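**Enforcement agent visit: what can be listed if I only rent the room?**

Posted in Debt and Enforcement by Cisik

I have a county court judgment for 3067, unpaid. The creditor has instructed a firm called Noleck and I have had the notice of enforcement. I rent one furnished room in a shared house (England). Most of what is in it belongs to the landlord. Can the agent list his furniture, and do I have to open the door?

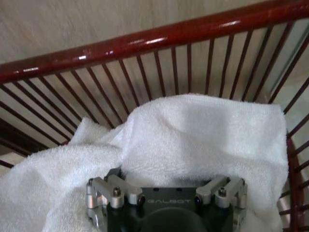
**Chrysikopoulos**

Only goods belonging to the debtor, or in which the debtor has an interest, can be taken into control. Goods owned wholly by the landlord are outside that. In practice the agent may list them anyway and leave the owner to make a claim in writing, so get the tenancy inventory out now. Small domestic items matter less than people fear. A red wire basket with a white towel in it has next to no sale value, and bedding and basic household things you reasonably need are exempt in any case. Tools of your trade are also exempt up to a set total value. Check the current limit.

On the door: you do not have to open it. For an ordinary judgment debt the agent cannot force entry to a home on a first visit. He may come in peaceably through a door, including one left unlocked.

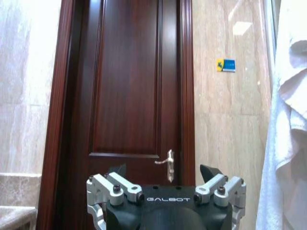

If he has been in before and you signed a controlled goods agreement, the position changes. After a breach and proper notice he can return and use reasonable force. Do not sign one listing goods that are not yours.

Fees are fixed by stage and added to the debt. Ask for a written breakdown. I was once quoted 3802 on a debt of 3258 and the difference did not match the scale.

**Vulthorpe**

just dont answer, they give up

**Edit Bodnár**

Not answering does not end the matter. The creditor can apply for an attachment of earnings or a charging order instead. If you cannot pay in full, apply on form N245 to vary the judgment to instalments and ask for the warrant to be suspended. There may be a court fee, with help available on a low income. Send Noleck a copy of the application and keep proof of posting. Also tell your housemates, as another adult in the house could let the agent in.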